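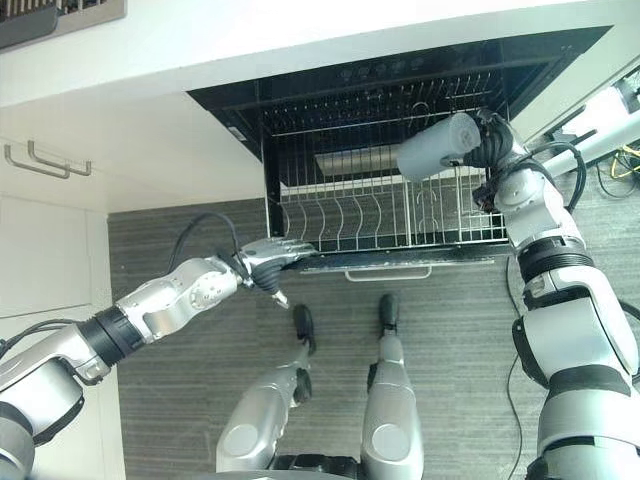
Who are we looking for?
Home bakers who make bread at least twice a month and would like to test recipes for a cookbook. You don't need training, and you don't need a stand mixer.

Zesteo is putting together a book of breads for people with small or unreliable ovens. The recipes come from Aleksandra Czarnecka, who baked for years in rented apartments with a countertop oven, and from Mieczysław Baran, who ran the bread counter at Sadowski until last year. Both of them know the recipes too well by now. We need people who will follow the page as written and tell us where they got stuck.

What testers do
You will get 2 recipes in May, one yeasted and one sourdough. Bake each of them once, exactly as printed, in your own kitchen. Please don't swap flours or cut the sugar, even if you're sure it would be better. Write down your rising times, the temperature of the room, and what the loaf looked like when you cut it. Then fill in the form and send it back with a photo of the crumb. A phone photo is fine.

If a loaf fails, send the form anyway. Failed loaves are useful to us — please don't bake a second one and report only that.

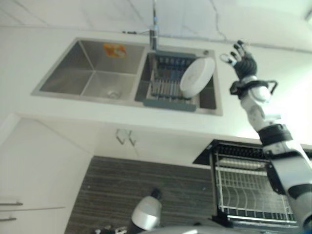 What you need
An oven of any size, including toaster ovens and countertop convection ovens. A kitchen scale that reads in grams. One loaf pan and one flat baking sheet. For the sourdough, an active starter; if you don't have one, say so when you apply and we'll give you two yeasted recipes instead.

What you get
A $50 grocery card once both forms are in, your name in the back of the book if you want it there, and a copy when it's printed. The first printing is 3000 copies. We can't pay for extra flour or for gas and electricity.

How to apply
Write to the test kitchen desk through the contact page with the word "bread" in the subject line. Tell us what kind of oven you have, how often you bake, and any allergies in your household. Several recipes contain rye, sesame, or milk. Applicants with very small ovens will be taken first — those are the ones we have the fewest of.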